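Growing out a bleached crop, is toner worth it at this stage?

Forum: Hair and Beauty > Short Hair
884 views

tansywick
I've had a bleached pixie for three years and I've decided to go back to my own colour, a sort of dull mid brown. Last bleach was in March. The regrowth is now past the top of my ears at the sides and the ends are still very pale and going yellow. I wash it every other day and use a purple shampoo when I remember.

My question is whether to get the ends toned down to something nearer the roots, or leave it alone and have the pale bits cut off as it grows. I don't want to lose much length because I'm trying to get to a bob. Budget is tight so I can't be in the salon every month.

Colour I'm aiming for is a cool light brown, nothing red. Every box brown I've ever used has gone ginger on me.

mrs_pellow
Leave it and cut. I did two years of toning and it faded to a different colour each time. By the end I had three shades on one head and had to have it all off anyway.

Dunlin
Disagree with that. Toning on its own fades, yes, but if the ends are filled first it holds much better. Bleached hair has had the warm colour taken out of it, so if you put a cool brown straight on top it can go muddy or greenish. Somebody needs to put the warmth back in and then the brown over it. I had mine done that way at Hegazy and it lasted until I'd grown it out.

tansywick
I was told something like that at Selmont but they wanted to charge for two separate colours on the same day. I thought they were trying it on.

Dunlin
They weren't. It is two lots of product and more time in the chair.

mrs_pellow
It's still two lots of money for hair she's going to cut off by next spring.

oatcake77
What does your stylist say about the shape? I'd worry about that before the colour. A pixie growing into a bob goes through a mullet stage and the only way past it is to keep the nape short while the top catches up. If you're having the back trimmed regularly a lot of the bleached hair at the neck will be gone soon, so you'd only be paying to colour the top and fringe.

tansywick
That's a good point, the nape is nearly all natural now. It's the fringe and the crown that look bad. I went to Fabrice Mallet for the last cut and he left the fringe long on purpose so it would meet the sides.

oatcake77
In that case ask for the fringe and crown only. A decent salon will price it as a partial.

Dunlin
I'd still want it all done or you'll see the join when it's wet.

kestrel_b
I did this at home last year, so here is how I got on. I used the Jornus demi in light ash brown on pale ends and it went khaki. I washed it four times with a clarifying shampoo, which took some of it out, then put a golden brown over it and left it for half the time on the leaflet. That came out near enough to my roots that people stopped mentioning it. If I did it again I'd start with the golden one and skip the ash completely.

I did it in the bathroom with an old towel round my shoulders. We've got the pale marble pattern on the floor in there with brown veins through it, and the speckled wallpaper goes right down to it, so I put bin bags down first. Dye on wallpaper does not come off. 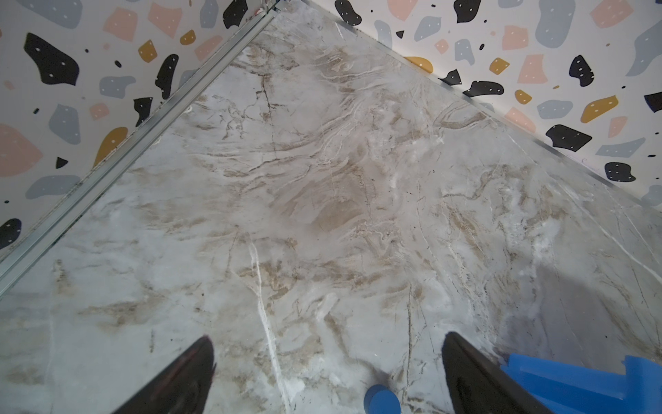 Corner with the marble floor and the terrazzo wallpaper

Do a strand test from underneath, behind the ear. Wait until it's fully dry before you decide, it looks a lot darker wet.

mrs_pellow
Khaki is exactly what I mean. She's on a tight budget and she'd be buying two boxes and a clarifying shampoo to end up with "near enough".

kestrel_b
It was still less than a cut.

tansywick
Which golden one did you use? I can only get Jornus and Murnitz near me.

kestrel_b
Murnitz, the light golden brown. I've only used it the once so I can't say what it does on anyone else. My hair is fine and takes colour fast.

Dunlin
Mine's coarse and I'd expect to need the full time. Do the strand test whatever you buy.

oatcake77
Has anyone said conditioner yet? Porous ends won't hold any of this. I'd do a protein treatment a week before.

mrs_pellow
Not too much protein on short bleached hair, it goes like straw. An ordinary mask is fine.

tansywick
Thanks all. I rang Fabrice and he's off until the end of the month, but Raphaël Joly at the same place does colour and will do a fringe and crown with the filler for less than Selmont quoted. I'm going in for a patch test first. If it's still too much I'll try the golden brown on a strand and see.

mrs_pellow
I'd still cut it.

Dunlin
Ask him which filler shade he's using and write it down. You'll want it if you have to get it topped up somewhere else.

tansywick
Will do. Appointment is at 10.30 so I'll post again in the evening if there's anything to say.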